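4.2 What collects on a shared table

We had planned to treat the round table as a side case. Of the 59 tables in the Drevdale survey it is one of only 2 with a cloth on them, and we expected the cloth to keep people tidy. It did nothing of the kind, and the round table became the part of the study we most looked forward to writing up. People put things down on it and walk off, and the things stay long enough to meet each other: a sweet next to a bar, a box next to a slice of something yellow. As a record of how a building eats between meals it is wonderful material.

Our coding sheet, which we borrowed in outline from the earlier Teltinier kitchens project, sorts tabletop items by what wraps them. The groups are twisted wrappers, crimped packets, cardboard boxes, soft plastic, trays and dishes, and unwrapped. We added a seventh group, "cloth and clothing," after the first day of coding, for reasons that will be plain to anyone who has ever shared an office table. The full survey gave us 1,633 coded items, and the round table supplied far more than its share of the snack groups.

The gold tray deserves a few words. Trays are meant to gather things, and in most of the survey rooms they do. On the round table the tray held a pale yellow packet and a white and green wrapper, while the greater part of the food sat straight on the stripes, out toward the middle. We saw this pattern again and again and came to call it drift. A tray near the edge gets the first item or two, and whatever comes next goes wherever there is cloth showing.

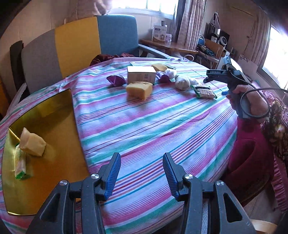

Drift matters because it changes what people think they may take. Food on a tray reads as an offer. Food out on the cloth is harder to place: it may be an offer, somebody's lunch, or something that was put down during a phone call and forgotten. In our short talks with people who used the Flodonard building, where the round table stands, nearly everyone told us they would help themselves from a tray without asking. Only 43 percent said the same of an item lying on the bare cloth. We had guessed there would be a gap, but we were delighted by how wide it was and how quickly people could explain it once they started talking.

Wrapping pulls in the same direction. A purple candy is free to all, wherever it lies, and people were surprised to be asked. A boxed item is treated with more care, especially while the box still stands upright. Long bars in clear wrap fall in between. You can see just what you would be getting, and that seems to tempt people and hold them back in equal measure, as one bar looks like one person's bar. Yellow cake is a case all its own. Where two pieces are out on the table, people talk about them as a supply. Where there is a single piece, they talk about it as a leftover.

Then there is the seventh group. Clothing turned up on more tables than we would ever have predicted: gloves, scarves, hats and, on the round table, a pale knit sock rolled up into a bundle. We coded each of these by its nearest neighbor as well as by type. A piece of clothing close to food nearly always made people less willing to touch the food, even when the food was fully wrapped. The effect was strong enough that we now think future surveys should record neighbors from the start. Figure 6 shows the round table with items from five of the seven groups.
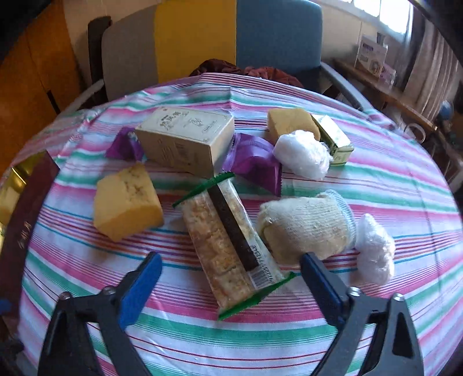
Figure 6. The round table, Flodonard building. Coded items include a clear-wrapped biscuit bar, purple-wrapped candies or snack packets, a cardboard box, yellow cake-like blocks and a knit sock.

Valente, commenting on an earlier draft of this section, asked whether drift might be nothing more than table shape, given that a round top has no corner where a tray can be parked out of the way. It is a very good question, and we went back to the sheets for it. The square tables in the survey do show less drift, though some of them had no tray at all, so the comparison is thinner than we would like. Among the square tables that did have one, the tray sat in a corner in most cases and held the bulk of the food. On round tops it sat anywhere along the rim. We have added shape to the list of things to vary in the May round, along with tray size.

A second point from the same comments concerned the stripes. A busy cloth may hide small packets from the person clearing up, and so let them stay longer. Our coders did find that small green packets were the items they most often missed on a first pass over the round table, and all of its sheets were coded twice for that reason. The other cloth in the survey is plain, and its sheets needed hardly any corrections on the second pass. With so few cloths we cannot say more, but the coders have already asked for stripes in the next round.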